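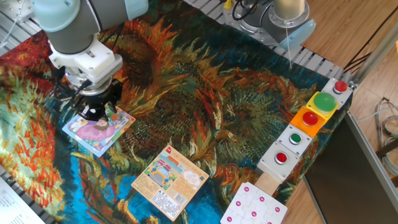 Patterned tapestry as a permanent table cover: fixing, flatness and glare

Forum: Tables, Covers and Surfaces

Gitau Rweyemamu
Posted Fri 16 September

I have a work table in the shared room at Voltham covered with a large sunflower tapestry, the Van Gogh sort, all thick swirls. It stays on permanently. The table gets used for children's puzzles, square ones with cartoon covers, and there is a diagonal line of push-button boxes down the right-hand side which stays put between sessions.

Three points I would like opinions on.

Fixing. The cloth is currently held by its own weight and by whatever is standing on it. If someone drags a puzzle across instead of lifting it, the cloth moves with it and the button boxes end up off their line. I don't want staples in the table top. I have considered hook-and-loop strip along the underside edge, and a Kesent underlay, the 2 mm open-mesh type.

Flatness. Shallow ridges come back where the cloth was folded in storage. They are low, but a puzzle placed across one sits proud at one side, and a button box placed across one rocks when it is pressed off centre.

Pattern. I have been told by two people that the pattern is too busy for a surface on which you have to find things. I have my own view but would like to hear others first.

Please don't suggest oilcloth. I have had oilcloth.

ravelled_edge
Re: Patterned tapestry as a permanent table cover

Underlay first, strip second. The mesh stops the middle creeping and the strip stops the edge lifting. They deal with separate faults and one won't do the job of the other.

Cut the mesh smaller than the table top all round so that it doesn't form a step at the edge. If it has to be joined, butt the pieces. Overlapping mesh makes a ridge worse than the one you already have.

For the creases: steam from the back, face down on a towel, then leave it lying flat overnight. Don't press the iron down on a print. Then store it rolled on a tube if it ever has to come off.

brackenhurst
Re: Patterned tapestry as a permanent table cover

What is the cloth made of? Polyester will take steam but not much direct heat. Cotton will take both but may shrink, and it rarely shrinks evenly. Worth finding out before anybody goes near it with an iron.

Gitau Rweyemamu
Re: Patterned tapestry as a permanent table cover

The label has gone. I pulled a thread from the hem and it melted to a bead, so at least the hem thread is polyester. I wouldn't swear to the rest.

ravelled_edge, noted on butting the mesh. The roll I can get from Didenko is narrower than the table, so there will be a join. I would put it under the left half, where the puzzles go, and keep the right half in a single piece for the boxes.

ravelled_edge
Re: Patterned tapestry as a permanent table cover

Other way round, I would have thought. A box that gets pressed all day isn't going to care about a butt joint. A flat puzzle with separate pieces will show it.

Gitau Rweyemamu
Re: Patterned tapestry as a permanent table cover

The boxes are narrow and get all their load in one place. If the joint runs under one corner, it rocks. The puzzles are wide and mostly sit there. I can try both before I cut anything.

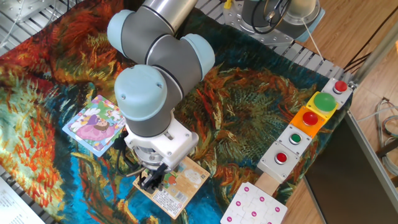

As for the layout, the white box with the small red button goes at the far end of the row, then the yellow one with the big green dome, then the orange one with the red button, and the rest follow on towards the near edge. The row is diagonal so that a forearm reaching for the far box doesn't cross the nearer ones. With the row square to the table edge we had accidental presses most days in July. The puzzles take the remaining area and can lie at any angle. I don't line them up with anything.

The large green dome is the one that shifts most. A tall button gets hit at the side by people in a hurry, and the whole box slides. The low ones get pressed more or less straight down and stay where they are.

brackenhurst
Re: Patterned tapestry as a permanent table cover

Then the cloth isn't the fault, or isn't the only one. You want weight in the yellow box. A steel plate in the base would hold it better than any mesh. Are they the Misevar housings? Those have a recess underneath with enough depth for one.

Gitau Rweyemamu
Re: Patterned tapestry as a permanent table cover

A mixture. The yellow one is a Misevar. I hadn't looked underneath. There is a recess, 12 mm deep, with the screw posts in the corners. A plate would have to be notched to clear them.

brackenhurst
Re: Patterned tapestry as a permanent table cover

Notch it, or use two narrow bars side by side between the posts. Bars are easier to come by. Fix them with double-sided foam tape so they don't rattle, and put rubber feet on after that, not before, or you will be measuring twice.

lowpile
Re: Patterned tapestry as a permanent table cover

On the third question, I'm with the two people. A surface for puzzles should be plain and mid-toned. I use a grey felt. You can find a dropped piece on it in seconds, whatever colour the piece is. On a print with orange, teal and dark green all mixed together, any piece will match some part of it. It's a wall hanging and I would put it on a wall.

Gitau Rweyemamu
Re: Patterned tapestry as a permanent table cover

For loose pieces I accept that. For whole puzzles and boxes I don't. The covers we have out are pale: one has a girl in a pink dress, the other has a beige ground. Both are much lighter than most of the cloth, and they have straight edges where the pattern has hardly any. I find them at once from the doorway. Under the felt argument the beige one would be harder to see, depending on the grey.

Where I do lose things is the dark area with the sunflower heads. A dark button box there would disappear. Ours are white, yellow and orange, so the question hasn't come up.

lowpile
Re: Patterned tapestry as a permanent table cover

Orange on an orange print?

Gitau Rweyemamu
Re: Patterned tapestry as a permanent table cover

It is the weakest of them, agreed. The button on top is what people look for and the row gives its position away. I could turn the cloth end for end and see whether the orange box lands on a bluer part. That costs nothing, so I will do it when the mesh goes down.

Glare is the other reason I keep the cloth. The bare top is varnished and reflects the ceiling lights straight up. Printed cardboard on a reflecting surface is tiring to look at, and the small print on the lids becomes unreadable from one side of the table. The cloth has no shine that I can detect from any seat.

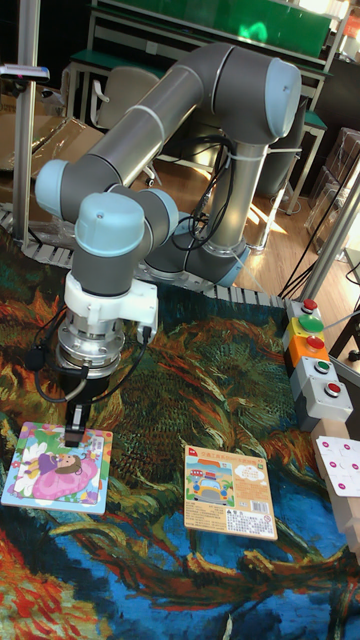
Josphat Mwakyusa
Re: Patterned tapestry as a permanent table cover

I disagree with both of you. Contrast matters less than texture. Try sliding one cardboard piece up to another on a coarse weave and the leading edge catches, lifts, and the tab goes in crooked. Felt has the same trouble, only softer. Keep the tapestry if you like the look of it, but assemble on a board laid on top. A sheet of smooth hardboard with the edges sanded will do. Then the creases stop mattering as well, because the board bridges them.

lowpile
Re: Patterned tapestry as a permanent table cover

Felt doesn't catch if it's a dense one. Cheap craft felt does.

Josphat Mwakyusa
Re: Patterned tapestry as a permanent table cover

Mine is dense and it catches. We may have different puzzles. Thin board with a soft back is the worst for it.

Gitau Rweyemamu
Re: Patterned tapestry as a permanent table cover

I hadn't separated assembling from laying out. A board would cover part of the left half only and could be lifted away afterwards with the puzzle still on it. I would want it matt, for the reason above, so the rough face of the hardboard is out and the smooth face would need rubbing down.

ravelled_edge
Re: Patterned tapestry as a permanent table cover

Rub it down and give it one coat of matt emulsion. Let it cure properly before you put printed cardboard on it or the cardboard will stick.

And put the mesh under the tapestry, not between the tapestry and the board. I have seen that done.

Gitau Rweyemamu
Re: Patterned tapestry as a permanent table cover

Order of work, then: steam a corner from the back as a test, mesh down with the joint tried both sides, cloth turned end for end, strip along the edge, bars in the yellow box. Board after that. I will post the joint result, as ravelled_edge and I still don't agree on it.

brackenhurst
Re: Patterned tapestry as a permanent table cover

Weigh the yellow box before and after, please. I have one to do myself and would like to know what bars of that size add.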